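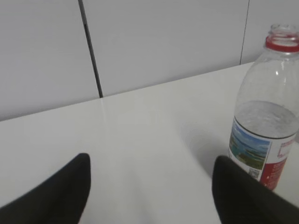 Declan Stubbs wrote:

> My two cents on the water question. I stopped leaving the caps off at
> my desk after the December move, when everything got a coat of dust. I
> still buy the flat of small bottles, the label is mostly red and white
> with a beach or a lake on it, I forget the name. What I want to know
> is whether people on this list really drink a whole one in a day, or
> whether you're all like me with three half bottles going stale on
> the windowsill. Also, does anyone rinse and refill them? My sister
> says never. I've been doing it for years.
>
> Declan

Hi Declan, hi all,

Oh, the half bottles! You have no idea how much I needed somebody else to bring this up. When we cleaned out the Plasthorpe office I found 11 of them (I counted, I was that annoyed) and I'm pretty sure most were mine. One behind the printer, two in the coat closet, one in a boot. No clue about the boot.

So, yes, I leave mine open too. I know, I know. I take the cap off, put it down somewhere clever, and it's gone for good. Then the bottle sits on the table with only that little ring left around the neck, and I walk past it all afternoon thinking I'll finish it. By the time I'm packing up there's a good third left and I don't want it anymore, so the fern gets it. The fern is doing great, by the way.

On refilling – I do it, for a day or so, and then into the recycling it goes. The ribbed ones don't hold up well in my bag anyway. They get that crackly squashed waist and after that they won't stand up straight, and a tippy open bottle next to a keyboard is how I lost the last keyboard. Pavithra Alva swears by washing hers with a bottle brush every night, and I admire that, but I'm not going to become a person who does it.

What has helped me is getting a jug. I bought one at the hardware store in Wirnbridge in December, plain glass, with a lid that fits about as well as you'd expect for what I paid. It lives on the long table by the sink, and I fill it when I come in. If it's still half full at lunch I know I haven't been drinking. It holds just under 2000 ml, so I don't have to do math with little bottles. The flat from the store is down to emergencies and visitors now, and I've gone through only 6 since New Year's!

Two things about labels, because I got curious after your message and went and looked at ours in the pantry. The deposit line is on the back in the tiniest print you've ever seen, and if you peel the label off, the machine over in Polham won't take the bottle. I learned this with a full bag and a line of people behind me. So please leave the labels on if you put empties in the shared bin, even if they're half off and gross. And squash them only if they're going in the regular recycling.

Caps go back on, if you can find them. I've started a saucer for strays next to the jug – 13 in there this morning, three different colors, and I tried a few and some of them fit. Help yourself.

Lautaro, you asked about the big cooler jugs. Seneviratne delivers out our way, but they want you to take more than one at a time and I can't lift them, so unless somebody wants to split an order and do the lifting I'm staying with the tap. Write me off list if you're interested. Ewan already said maybe.

Okay, going to go refill the jug now that I've typed all this.

Mireille

Posted March 2, 2023
4 replies
Print this message | E-mail this message
Share (2)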